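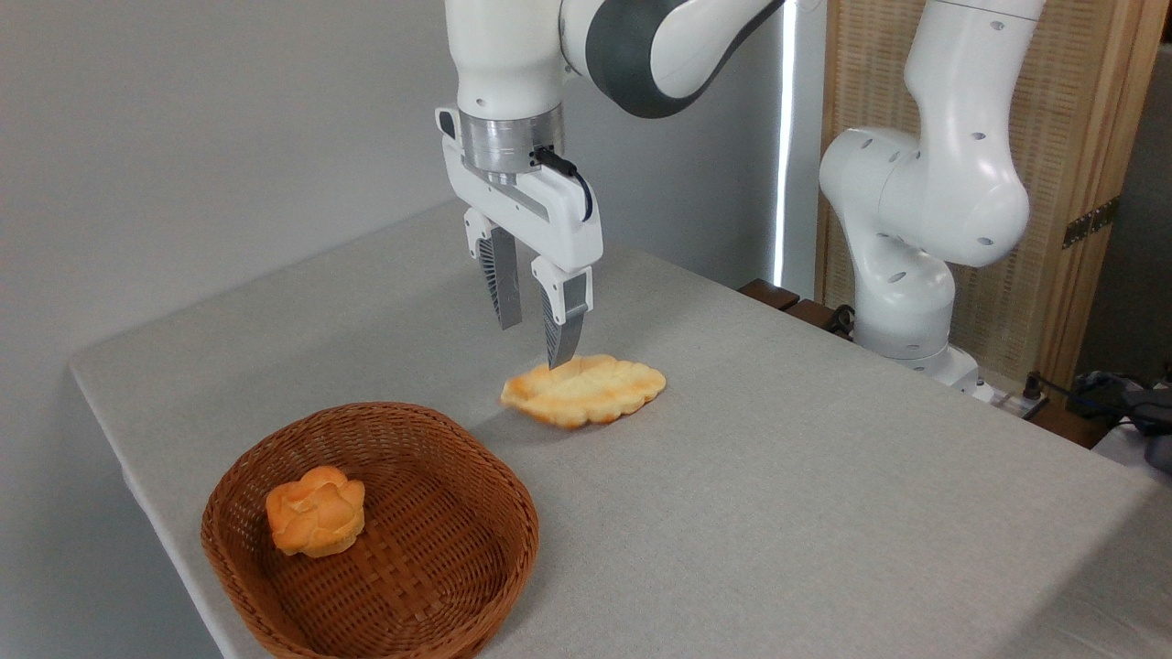 White gripper on a silver flange.

We took the 7 a.m. bus out of Kekthorpe in February and got to the Trasteditz pottery works before the doors opened. Admission was free, with coffee in the canteen for 2 euros.

Grigore Cârstea led the morning group. He has worked in the glaze room for 20 years and talks mostly about clay, where it comes from and why the last supplier was dropped. The gray clay now comes by rail from Demotov and sits in covered bays for a month before anyone uses it.

The kiln hall was the warmest stop and the longest. The old tunnel kiln is 138 feet long and runs day and night except for a shutdown in summer. Visitors have to stay behind the yellow line, and the guide's voice was hard to hear from the back.

After that came the seconds shop. Soup bowls were half price and the blue ones went quickly. I bought a butter dish with a small chip in the lid.

Parking is behind the gatehouse. The bus back leaves from the other side of the road, by the church.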